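Posted 15th September by Gwilym Landeg

I've been at Virno long enough to remember when every returned toy and novelty went through a person's hands twice, once to check it in and once to sort it for resale. My wrists remember it too! So when they put a Plavar cell at the end of our line in the Cutemcombe building, I volunteered to be one of the two people learning to run it, and I am having more fun than I've had at work in years.

The job has changed more than I expected. I used to stand and lift. Now I pick the items we teach it, set the grip, watch it try, and write down what went wrong (squashy things are the hard ones, and we get a LOT of squashy things). We do up to 60 teaching runs a shift, and the good ones go into the set for the whole line.
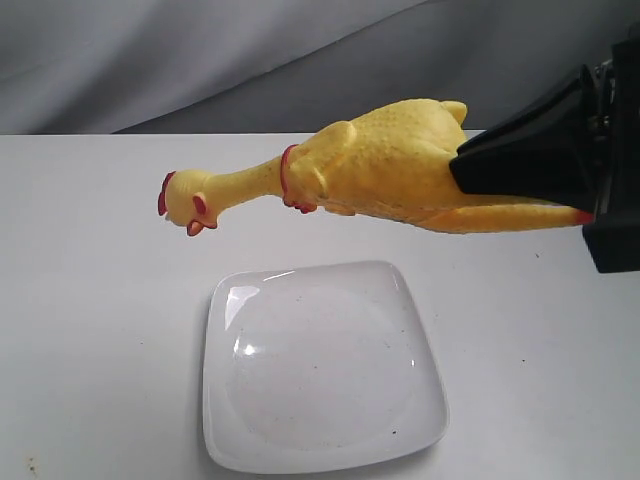

The rubber chicken over the plate, held by the back end.

I love this part. A box is a box, but a rubber chicken has a long neck, skinny legs and a body that gives when you squeeze it, so you really have to think about where you'd put your own fingers. Lewis on packing came over on his break to argue for the neck, and he had a point, and we've added it to the list to try.

Not everyone is as keen as me. There are 11 of us on the line and a few are worried about hours once November gets busy. I think that's fair, and I said so at the shift meeting. What we've been told is that the lifting goes first and everyone gets a turn at training on the cell. I want that in writing, and I'll keep asking.

Next up is a bin of 800 mixed plush. Wish me luck!

We use cookies to remember your settings. OK / Learn more
Contact | © Gwilym Landeg | Back to top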